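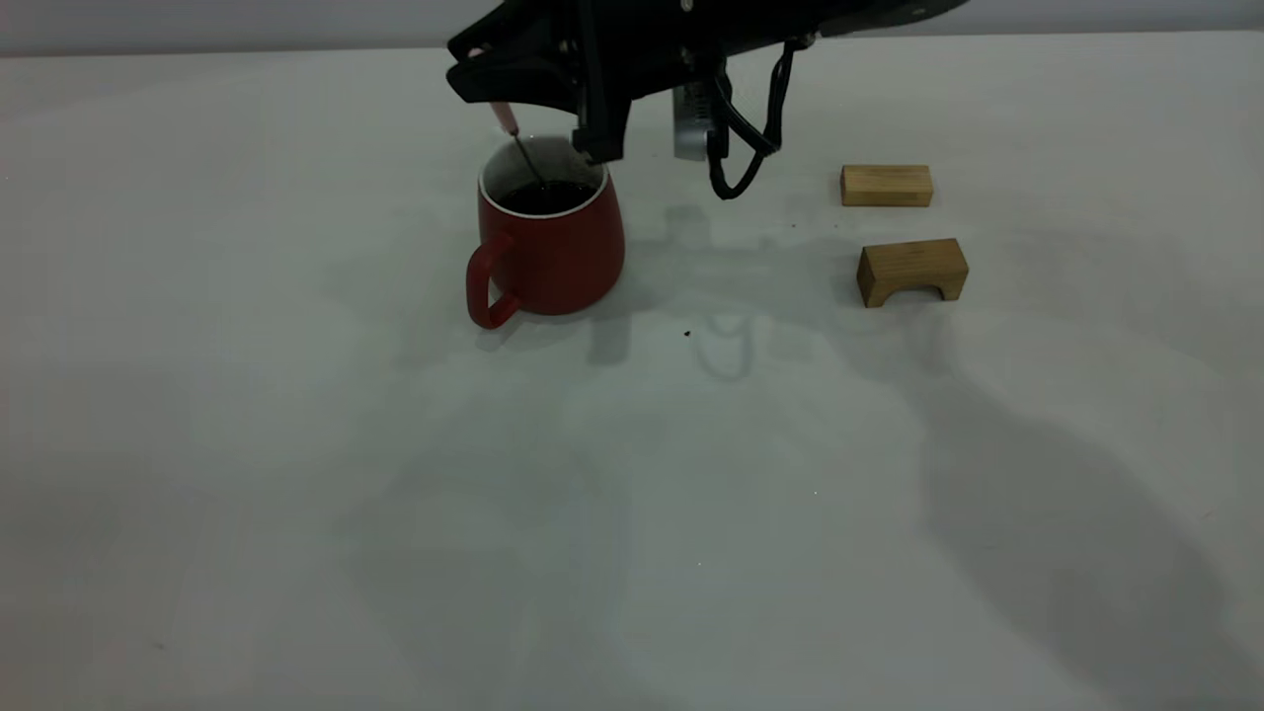

Our open day runs from 2 until the last person leaves, and you don't need to sign up. I'll be at the front table most of the afternoon with Taka, our tabletop arm, and I love it when people just wander over and ask things. The task I get the most questions about is the drink one, with the red mug and the spoon held in the gripper, so a lot of what follows is about that.

Where do I go?
Leso building, room 912. Come up the back stairs – the elevator is slow and it's a nice walk anyway!

Is that real coffee?
It's a dark drink and it's not for drinking, let's leave it there. There's proper coffee in the hallway.

What are the wooden blocks for?
Stacking! Kids usually head straight for the arch. If you'd like to see a block run, ask me or Yen-ting Poon and we'll set one up between drinks.

Can I drive the arm myself?
Yes, if you're tall enough to reach the controls on the Fornberg desk (little ones can sit on a lap). Turns are short, and please keep your hands off the table while it's moving.

How many people can you fit?
The room holds 50. Last May we had 83 show up over the afternoon and it was fine, but you may wait a bit in the hall.

Can I take pictures?
Sure, go ahead. Just no flash, please.

Do you do school visits?
We do, all year. Write to the Domański office and put "visit" in the subject line so it gets to me.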